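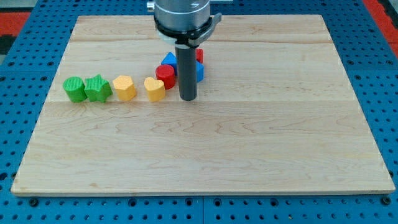 Maple board on the perforated table, shape blocks standing between the two seams.

Tetness Workshop Support
Ticket 692
Opened: October 2021
Category: Work surfaces and boards
Item: Kaczorowski edge-glued maple board, 635 x 500 x 21 mm
Table: Orkstead perforated, blue
Status: Closed, resolved by refinish and refit
Priority: Normal

Problem as reported

Board rocks when pressed at the front left corner. Taller blocks from the Zirley shape set lean slightly when placed near the rear seam. The same blocks stand straight on the bare table. Board was flat on delivery. No change of supplier or finish. Reporter has already tried turning the board end for end; the rock moves with the board to the opposite corner.

Request: replace board, or advise whether it can be kept in use.

Entry 1, support

Please do the following before we order anything.

1. Clear the board and wipe both faces. Check the underside for grit, dried glue and swarf from the table holes.
2. Put a straightedge across the grain at both ends and in the middle. Measure the largest gap with feeler gauges.
3. Repeat along the grain.
4. Run a fingernail across both seams and note any step.
5. Check the table with the same straightedge, in the area the board covers.

Send all readings, including zeros.

Entry 2, reporter

Underside: two small beads of dried glue at the rear seam, near the left end. Scraped off. Rock reduced but still present.

Across grain, left end: 0.9 mm gap in the middle, hollow face up.
Across grain, middle: 0.8 mm.
Across grain, right end: 0.4 mm.
Along grain: 0.1 mm, could be the straightedge.
Front seam: no step.
Rear seam: step can be felt over the left third, rear strip high. The 0.15 gauge goes under the straightedge and the 0.20 does not.
Table: 0.05 mm or less everywhere checked.

The green star is the worst of the set. It tips toward the front if its base straddles the rear seam. The green cylinder has a smaller base and gives no trouble if kept to one side of the seam.

Entry 3, support

Table is ruled out. Readings show cup across the grain with some twist, since the left end is worse than the right. The step at the rear seam is a separate fault and accounts for the leaning blocks.

Need to know:
- How the board is stored between sessions.
- Whether both faces have been oiled.
- How the board is held down.
- Whether anything wet goes on it.

Entry 4, reporter

Stored flat on the table, same face up every time. Top face oiled at delivery and once after. Underside bare as far as we know. Held with two toggle clamps on the front edge, nothing at the back. Blocks are washed and sometimes go back on the board before they are fully dry. The room has a fan heater under the table which runs in the mornings.

Entry 5, support

Cause of the cup is most likely uneven moisture. The underside is unfinished and takes warm air through the table holes, so it gains and loses moisture faster than the top. Front clamps alone will not pull out a cup and may hide it on that side.

Steps, in order:

1. Switch off or move the heater. It should not blow at the underside of the table.
2. Stand the board on its long edge, away from the wall, air on both faces, for five days. Do not lean it.
3. Measure across the grain again, same three positions. Mark the positions on the edge in pencil so the readings can be compared.
4. Do not sand the seam yet. If it is leveled while the board is cupped, it will have to be done twice.
5. Do not plane the underside.

For the blocks, use the table or any flat tray in the meantime. Dry them on a towel, bases down, and then turn them over. The fine texture on the faces holds water longer than it looks.

Entry 6, reporter

Heater moved to the other wall. Board stood on edge for five days. Readings:

Left end: 0.4 mm.
Middle: 0.3 mm.
Right end: 0.2 mm.
Rear seam step: unchanged.

Rock is still just detectable with no clamps on. Asked whether weights would take out the rest. We have sandbags.

Entry 7, support

No weights. The board will probably come in further by itself, and what is left is within what we accept for a board this size (0.5 mm across the 500 mm width). Forcing it flat loads the glue lines.

Proceed with the seam:

1. Tape a line 60 mm either side of the rear seam.
2. Card scraper, with the grain, high side only. Stop when the nail no longer catches.
3. 180 grit on a hard block, then 240. No orbital sander; it will dish the softer streaks.
4. Vacuum, then wipe with a dry cloth.
5. Oil both faces and all four edges on the same day. Wipe off the surplus after 15 minutes. Second coat the next day.
6. Leave on edge overnight before refitting.

If the scraper opens a gap in the glue line, stop and send a reading of its length. That would be a return to Kaczorowski and not a repair.

Entry 8, reporter

Done as listed. Glue line is closed along its full length. Step gone by nail, and the 0.05 gauge does not go under the straightedge. The scraped area was paler than the rest until oiled. After the second coat it is hard to find except in low light from the side.

Underside took a lot more oil than the top.

Entry 9, support

Expected for bare maple. Refit as follows: one clamp at the middle of the front edge, one at the middle of the rear edge, both finger tight plus a quarter turn. This leaves the board free to move in width. Thin cork pads go under the clamp faces only, none under the board.

Then run the standing test with the whole Zirley set. Each block on its base, once on each strip and once across each seam. Report any that lean or can be spun with one finger.

Entry 10, reporter

Test done. None lean. The green star stands straight across both seams. One block spins slightly wherever it is put, including on the table, so that one is a molding mark on its base. Trimmed with a knife and it now sits flat.

Front left corner no longer moves under hand pressure.

Closing notes

Replacement not issued. Turn the board over monthly when not clamped. Oil both faces together, never one alone. Recheck across the grain after the heating season starts, and open a new ticket if the left end reads more than 0.5 mm.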